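The Case Against the All-Weekend Music Crawl

Every April the posters go up in the windows along Malinowski Street, and every April I read them with the same mix of goodwill and dread. Seventeen bars, two coffee shops, a tire store. One wristband. Music from noon until the last neighbor calls in a complaint. The Clamitz Music Crawl is back, and we are once again supposed to be grateful.

I do like live music. I have paid to see a lot of it, much of it in rooms that smelled like a wet dog. What I don't like is being told that the more of it you cram into two days, the healthier the local scene must be. I have lived in Clamitz long enough to watch the crawl grow, and I have also watched what goes on in the other fifty weeks of the year. The two do not match up.

The numbers they like

The organizers' favorite number is 2000, the wristbands they say were sold last time. It was on the banner, on the website and in the speech from the back of the flatbed. Fine. I'll take their word for it. But a wristband is a receipt. It tells you a person paid to get in. It doesn't tell you whether that person heard a whole song.

I spent most of last year's crawl standing near the door of the Gidano, which is the best small room in town if you ignore the pole. Its fire limit is 70. For long stretches of the evening it held maybe half that, and the crowd changed over completely between one tune and the next. People came in, held up a phone, checked the schedule, worked out that something else was starting two blocks over, and left. A fiddle player was halfway through a slow air when a group of eight got up together and filed past her to the exit. She kept her eyes shut. I would have too.

It isn't the audience's fault. Give people a map with a hundred little boxes on it and they will try to get to all the boxes. The format asks for it.

What the bands get

Ask what the bands are paid and you will hear the word exposure, or one of its newer cousins. Last year it was "profile." Some acts got a flat fee. Plenty got two drink tickets and a parking pass for a lot that was full by noon. The bars did well, and I don't begrudge them that, because running a bar in a town this size is a rough way to make a living. But if the crawl is a drinks promotion with a soundtrack, let's call it one and price it like one.

The defense is that a new band picks up fans it can bring back later. Back to what? The Gidano used to have music three nights a week. Now it has one, plus trivia. Two of the other places on the map have no stage, no sound system and no plan to book anybody until the posters go up again. A fan who turns up in October wanting more will find a dartboard and a hockey game.

I play a little myself, badly, in a string band that practices in a borrowed kitchen. We were offered a slot last year: twenty-five minutes, outdoors, between a ukulele club and a raffle. We said yes, of course. Everybody says yes. That's part of why the pay never moves.

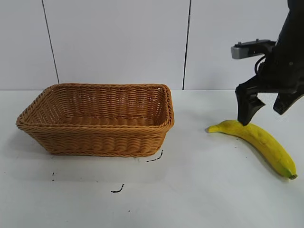
The hall at the end of the street

If you walk past all the bars and keep going until the sidewalk gives out, you come to Tradgate Hall. It was built in 1868 and it has the kind of sound you can't buy now. Plaster, old pine, a ceiling curved just enough. It seats 400 if you count the balcony, and you should count the balcony, because the balcony is where you want to sit. A singer can stand on that stage without a microphone and be heard in the back row.

It was not on the crawl map. It has not been on the crawl map for years. The reason I was given is that it "doesn't fit the flow," meaning it's a ten-minute walk from the nearest taps and it makes people sit down. So on the biggest music weekend of the year, the best music room in the county was locked, with a sign on the door about a rummage sale.

I'm told the roof needs work, and I'm told the heating bill is a horror. I believe both. I'm also told there is no money, and there I start to squint, because there was money for the banner, the flatbed, the printed maps and a drone that flew over the main street for most of an afternoon sounding like a dentist's office.

The usual answers

People have answers to all this, and a few of them are good ones.

One is that the crawl reaches folks who would never buy a ticket to a concert hall. True. My neighbor went, had a great time, and talked about a brass band for a week. He hasn't gone to hear any music since. Maybe he will. I'd like somebody to check, a year on, how many of those wristbands led to a second night out. As far as I know the question has never been asked, and I suspect that's because the answer would look bad on a banner.

Another is that the town has to compete. Other places have festivals, so we need one, and it had better be longer than theirs. I have never understood this. People who live here are not choosing between our weekend and some other town's weekend. They are choosing between going out and staying on the couch, and they make that choice in February, when it's dark at five and nothing is on.

The third answer is that I'm a grump. I'll give them that one.

What I'd try

Cut it to one night. Use five rooms, and make Tradgate one of them. Run the sets an hour long with a real gap between them, so that leaving one show doesn't mean missing half of the next. Pay every act the same posted fee and print it on the map, right next to the bar specials. If the wristband has to cost more to cover it, then it costs more, and we find out what people think the music is worth.

Then take whatever is left over and put it into a plain monthly night at the Gidano through the winter. No theme. No banner. Two acts, a door charge, and a bartender who turns the television off.

I know how this goes. I said most of it at the open meeting last fall and got some polite nods – and then a long talk about whether the wristbands should be fabric. They'll be fabric. The map is up to nineteen stops this time, and our string band has been offered thirty minutes, next to the raffle again. We said yes.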